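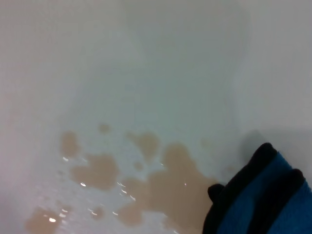 Ferkville stain notes, second release, 30 October 2023

These are my notes about removing stains from cloth and hard surfaces at home. The file `stains.csv` has 116 rows, one for each attempt. The columns are:

- `surface`: cotton, wool, enamel, stone or painted wood
- `stain`: coffee, tea, beetroot, ink, rust
- `age_h`: age of the stain in hours, up to 300
- `method`: what I used, in short words
- `result`: from 0 (no change) to 8 (clean)

**Known problems**

The result is judged by eye, always by me, in daylight at the kitchen window. In 13 rows the age is missing and the cell is left empty. Rows made before June use the older word `soda` for washing soda, so please do not read it as baking soda. Wool has very few rows.

**Not included**

Bleach, and anything sold only to laundries.

Corrections are welcome, also for my English. Please give the row number when you write.

Bjartur Østergaard, Trallden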